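Site Selection and Off-Grid Supply for a Small Dwelling: Curko Plot

Morenike Okeke and Efe Ibrahim
Final report, submitted May

1. Scope

The report compares two positions for a single-storey house on the Curko plot and sizes an off-grid electricity supply for the preferred one. Water and drainage are covered only where they affect the choice of position. Costs are left out.

2. Positions considered

Position A is on the upper shelf of the plot, beside the Ullis track. Position B is lower down, next to the stream. A has open sky to the south. B is shaded by the opposite bank on winter afternoons and would need a longer access road. 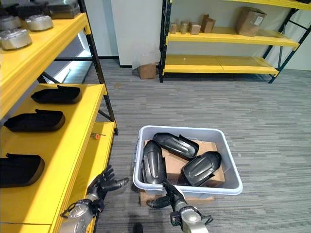
The slope at A was measured at 11 degrees with a hand level. A stepped foundation would be needed, but no retaining wall on the downhill side. Ground at B was softer and two of the trial holes filled with water overnight. Position A was carried forward.

3. Electrical load

Daily demand was taken as the sum of lighting, refrigeration, the water pump and small appliances. Heating and cooking are by wood and bottled gas. The total came to 1677 Wh per day.

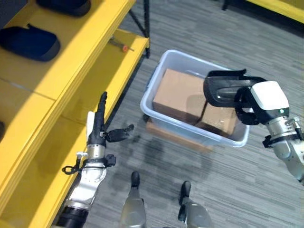

Battery capacity was set for two days without sun, with discharge limited to 60 per cent. The result is 5590 Wh before inverter losses. Panels are fixed at a tilt chosen for December, as summer output is well over demand at any reasonable angle.

4. Shading check

The horizon was surveyed from A with a compass and clinometer and entered in Onyeka, our spreadsheet.
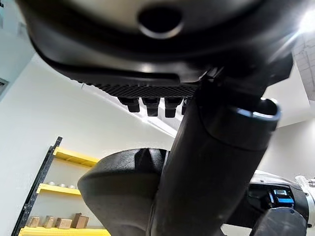
Readings were taken at 30 points. The only obstruction of note is a stand of larch to the south-east, which delays direct sun in midwinter. Moving the array uphill of the house removes most of the loss at the price of a longer cable run. Voltage drop on that run has not been calculated.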